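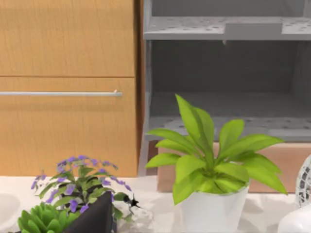 Honey-colored wood front with a slim bar handle, next to open gray shelving.

Filed under: Kitchen & Home > Care and Cleaning

How to clean and oil wooden cabinet fronts

Grease builds up first near the handles. Oil put on over it will stay sticky, so wash everything before you start.

You need mild dish soap, two cotton cloths, 600 grit paper and a clear wood oil. I used Tetberg. Varnished or lacquered fronts only need the washing step.

1. Take off the handles and put the screws in a cup.
2. Wipe each front with a damp, soapy cloth, then with clean water. Let it dry overnight.
3. Sand lightly along the grain. Wipe off the dust.
4. Rub in a thin coat of oil. Wait 14 minutes and wipe off what is left on the surface.
5. Leave the doors open for 16 hours before a second coat.

Lay used oil cloths flat outdoors to dry. Bunched up in a bin they can catch fire.

I did ours in December and the kitchen smelled of oil for days, so pick a week when you can open windows.

Updated 24/01/2021

We use cookies to improve your visit to Clureck. Accept | Settings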